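Storing and washing a play kitchen's dishes and pretend food

Play dishes get handled more than most of the real ones. They go on the floor, in the sandbox, under the couch and into mouths, and then they come back to the little table for another meal. A set that is washed now and then and put away in some kind of order lasts through more than one child. These tips cover plastic plates and cups, molded play food, felt and cloth pieces, and the board or counter the whole thing sits on.

Sort before you wash

Empty the whole bin onto a towel. Make one pile of hard plastic, one of cloth, one of anything wood or cork, and one of pieces with batteries, magnets or stickers. The last two piles should never go in a sink full of water.

Squeeze each piece of soft play food over the towel. If water comes out, there is a hole somewhere and the inside may already be moldy. Cut one open if you want to check. Black specks on the inside wall mean the piece goes in the trash. Bleach does not reach all of it.

Throw out anything cracked. Split rims on thin plastic plates have sharp points that you will not notice until you run a thumb along them.

Hard plastic plates, cups and bowls

Warm water and ordinary dish soap will do for most sets. Use a soft cloth on glossy plates, since a scrubbing pad leaves fine scratches that hold crayon and marker. An old toothbrush gets into the groove under a raised rim.

The dishwasher is fine if the bottom of the plate says so. Use the top rack and skip the heated dry. Light, small plates flip over and fill with dirty water, so put them in a mesh bag or set a cooling rack upside down on top of them. Our lavender plates from an older Mamari set came through fine, but the matching spoons bent on the first wash and never sat flat again.

For marker stains, rub with a little baking soda and water, wait 3 minutes, then wipe. Tomato sauce stains on pale plates usually fade if the plate sits in a sunny window for an afternoon. Do not leave it there for weeks or the color goes too.

Play food

Solid molded pieces can be washed with the dishes. Hollow ones should be wiped with a damp soapy cloth, then a damp plain cloth, and left on a rack. If a hollow piece has a small air hole, keep the hole pointing up while you wipe. Some people plug the hole with a dot of hot glue. It works on firm plastic and peels off anything squishy. Do not do it for a child who still chews on toys, as the dot can come loose.

Painted pieces need a lighter hand. The orange streaks on a bun or the grill lines on a hot dog are often a thin layer on top, and rubbing alcohol takes them straight off. Test on the underside.

Sticky film on older soft pieces is the plastic itself breaking down. Cornstarch dusted on and brushed off helps for a month or so. After that, replace the piece.

Set out one plate and a piece or two of food at a time when a small child is playing. The rest can wait in the bin. A flat white surface makes it easy to spot crumbs, hair and bits of clay before they get ground into the toys, and it wipes down quickly.
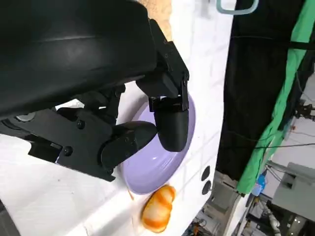
Boards, counters and cloths

White play counters and panels show every mark. Wipe them with dish soap and water first, and move up to a melamine sponge only for scuffs. Go lightly over printed lines, such as a tile pattern, or they will wear away in patches. Clean out any holes with a cotton swab, because that is where juice dries.

Cork gets a barely damp cloth and nothing else. Stand it on edge to dry so that air reaches both sides.

Felt pieces can be washed by hand in cool water and pressed flat in a towel. Do not wring them. Bright green and red cloth should be washed alone the first time. Black fabric under a play area hides stains and shows lint, so keep a tape roller nearby.

Drying

Shake out cups and stand plates on edge in a real dish rack. Leave everything out overnight, longer in January when the laundry room is cold. Putting damp toys into a lidded bin is the most common way to end up with mold.

Putting it all away

Use shallow bins. In a deep one, the child dumps out everything to find the one plate at the bottom. We use two Tukimard trays, one for dishes and one for food, and a drawstring bag for cloth. Any tray about as deep as your hand will do the same job.

Stack plates by size with the largest on the bottom. Nest bowls inside each other and put cups along the side on their rims. Pots with loop handles take up a lot of space, so hang them on a hook on the side of the shelf if there is one.

Label the trays with a picture and a word. Clear packing tape over the label keeps it readable through a year of sticky hands.

Write down the set number if it is printed on the box or on the bottom of a plate. Ours is a Belhaj 2424, and having the number made it simple to buy a second pack of saucers when the first ones disappeared.

How often

At home, wash the hard pieces every month and after any stomach bug. In a classroom or a church nursery, wash whatever has been in a mouth the same day, and the rest once a week. Keep a separate "dirty" bucket on a high shelf for the mouthed pieces so they do not go back into the tray.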